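Irena Walczak has sold kitchen tools from the same shop in Prorham for 30 years, and she still gets asked the same thing most weeks. People want to know what to buy first when they move out of home.

"They come in with a list off the internet and it's all knives," she says. "I ask them what they cook. Pasta, eggs, dumplings, frozen peas. Then you need something to get it out of the water."

The shop is called Kunitz, after the man who had it before her. It is narrow and goes back a long way from the street, with pots along one side and everything with a handle along the other. She keeps 400 lines in stock and says she could do with fewer. The tools that come back, she says, are nearly always the ones that were bought as gifts.

We met in July, when the shop was quiet and she had time to talk between deliveries. She made tea and took two phone calls, one of them from a customer asking if a missing lid could be replaced. It could, for a bit more than the customer wanted to pay.

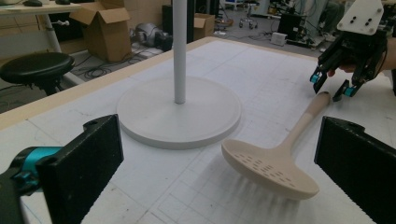 Skimmers are the thing Walczak will talk about longest. She grew up in a house where pierogi were made in big batches, and her mother had one wire skimmer that no one else was allowed to use. Her own preference is for a wide, flat head. A beige one with small rectangular slots, rows of them making a sort of diamond pattern, is the shape she would hand to a beginner. "Look at how the neck gets narrow and then you have a long handle," she says. "Your hand stays away from the steam. With a deep spoon you lift half the pot." She likes a rounded tip on the handle too, for comfort, though she admits that is a matter of taste.

She is less keen on sets. A customer who buys seven tools in a matching colour will use 3 of them, in her experience, and the rest fill the drawer until it jams. She would sooner sell one piece and see the person again in the spring.

I asked how she looks after her own. She washes them by hand straight after dinner and pushes an old toothbrush through any holes where starch has dried. She doesn't soak anything overnight. "Starch is glue," she says. "Leave it and you will be there scraping at breakfast."

Her supplier for enamel pots, Šťastný, has raised its prices twice in 2 years, and she has begun keeping a smaller range. Drondurico, which she has dealt with for less time, sends her tea towels and aprons. Those sell well before Christmas and hardly at all in winter.

She has no plans to retire. Her niece does the books and would like her to close on Mondays, but so far she hasn't agreed to it.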